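Toast Lessons

Vaida came to Bramitz in August to teach breakfast to a machine. The contract said 2748 examples. She had done 227, and she was already dreaming in blue squares.

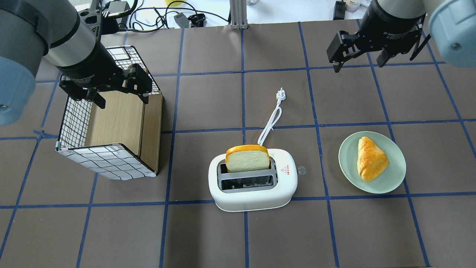

"You are too polite with it," said Tarmo, who checked the examples at night. "You wait. It will learn waiting."

So she stopped waiting. Her next one was fast and ugly, and he kept it.
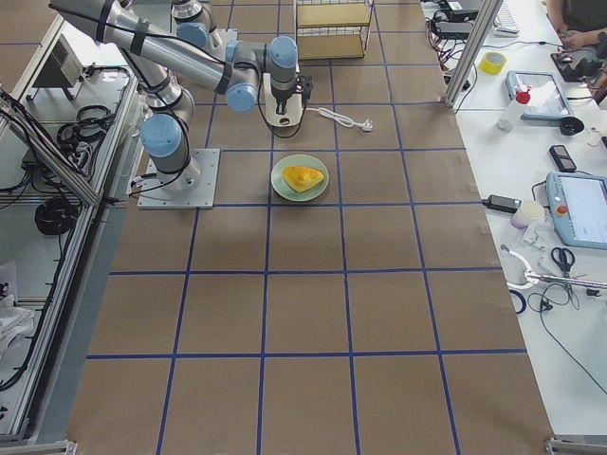 The grid at Bramitz, with the plate in its square.

After lunch she asked him what happened to the bad ones.

"We keep them also. In another folder."

She thought about this folder for a long time. Her mother, in Nurkance, had such a drawer for letters. 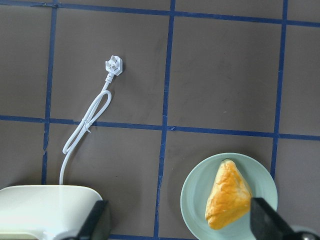
Example 228

She moved slowly again, on purpose, the way her mother moved in the kitchen when guests were still asleep. Tarmo looked at the recording twice.

"Which folder?" she asked.

He did not answer at once.
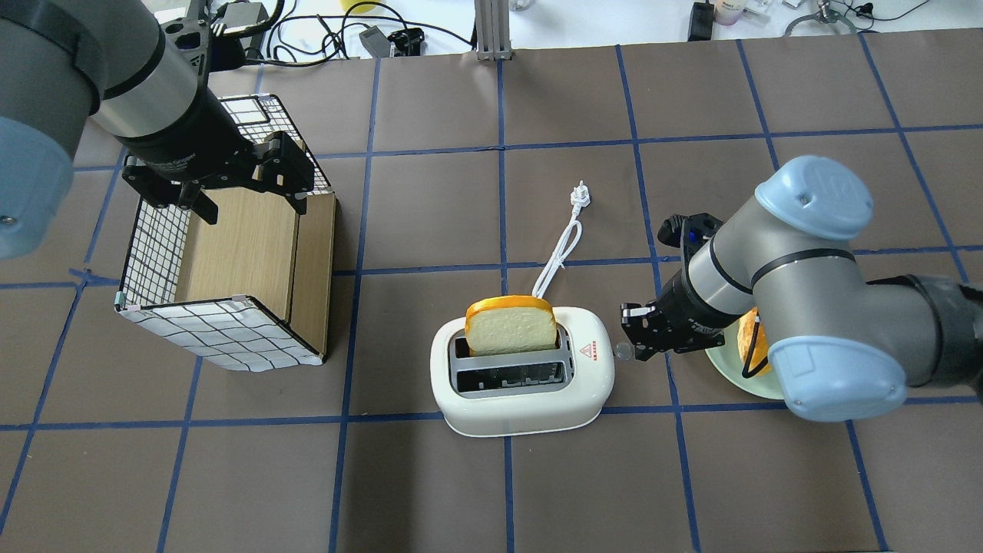
Example 229

"Yours," he said, and wrote her name on a new one. It was nearly six, and she began again.

We use cookies to improve your reading. Accept | Settings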